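HOSP 624 Housekeeping Operations
Handout 2: Room status and the stayover room

A room is either vacant or occupied, and either clean or dirty. The front desk can only sell a room that is both vacant and clean. At the Dollard property, status is updated by the floor supervisor at 15 minutes past each hour.

In a stayover, guest belongings stay where the guest put them. Trash is what is in the bin. A bottle on the floor is left unless it is clearly empty.
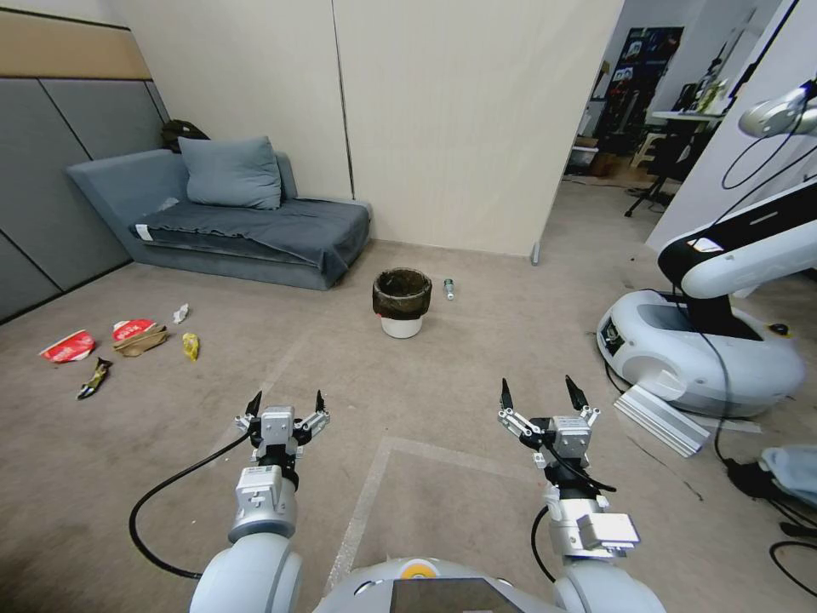
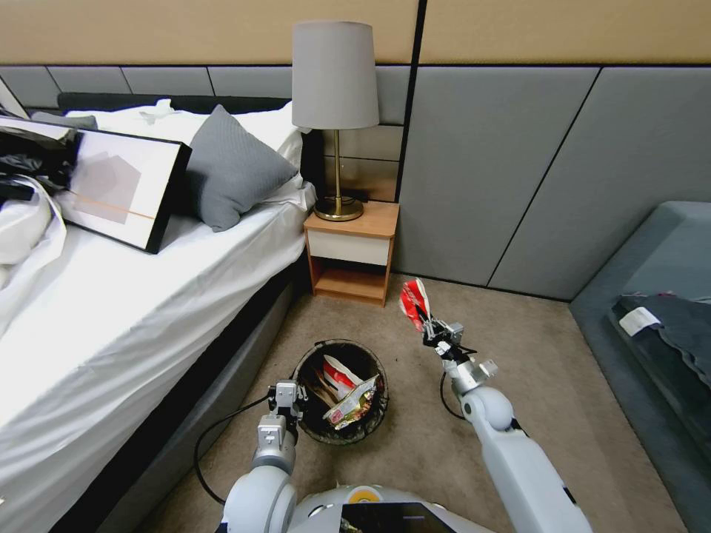
Discrepancies. A "sleeper" is a room the desk shows as occupied when the guest has gone. A "skip" is a guest who left without paying. Both are found by comparing the desk report with the housekeeping report.

Read the Sirkby case before Friday and bring 2 questions. The worksheet uses the same status codes.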